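Interim report to the funder: teaching short table tasks by hand demonstration

Project: Irkby
Prepared by: Fengying Wei
Period covered: July to October

Dear Mr. Ranasinghe,

Please find below our report for the second period of the Irkby project. I have kept to the order of the work plan, so that you can compare it with the first report.

1. Collecting the demonstrations

In the first period we recorded only by remote control of the arm. The operators found it tiring, and one good demonstration took a long time to get. In this period we moved most of the work to the hand-held grippers. A person holds the gripper, does the task at the table in the normal way, and the cameras and the printed markers give us the path of the motion. We planned 100 accepted demonstrations for the period and we have 141. The recordings that we rejected are kept in a separate folder and are not in this number.

The tasks are still simple. The person picks up a small object from the white table, moves it and puts it down again. We agreed in July to stay with small objects until the closing of the fingers is recorded well, and I think this was a correct decision.

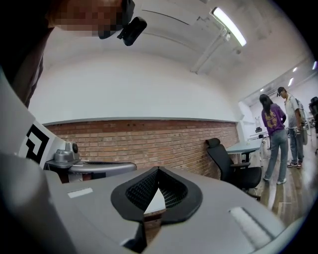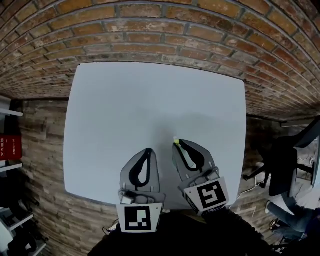 Clallon Institute - Department of Robot Learning

2. Training of the operators

We have 4 trained operators now. Each of them had 180 minutes of practice before the first recording that counts. The practice covers how to hold the gripper, how fast to move, and how to keep the markers in view of the cameras. The last point is the most difficult one. A new operator often turns the wrist too much and then the marker is lost for a part of the motion. We wrote a two-page guide for this, and it is attached as Annex B.

3. Problems

The first problem was the time difference between the gripper camera and the head camera. In the early recordings of this period the two did not start together, and we had to align them by hand. The new recording program from Wanigasekara does this at the start of every session. We have checked it on the August and September data and found no error that matters for training.

The second problem is not solved. When the object is very small, the finger pads hide it from the gripper camera just before contact. The head camera still sees it sometimes, but this depends on the posture of the operator. We are testing a different camera angle and I will write about the result in the next report.

4. Budget

Spending is inside the plan. The only change is that the replacement finger pads were ordered from Girberg - the first supplier could not deliver before winter. The price is a little higher and we covered it from the travel line, as you allowed in your message.

5. Next period

We will start tasks with two hands, and we will run the trained model on the arm for the first time. Remote control stays in the project, but only for correcting the arm when it makes a mistake during these tests. I would like to ask for your decision on the second arm before the end of November, because the delivery time is long.

The data tables are in Annex A. If some part is not clear, please write to me and I will explain it.

With kind regards,
Fengying Wei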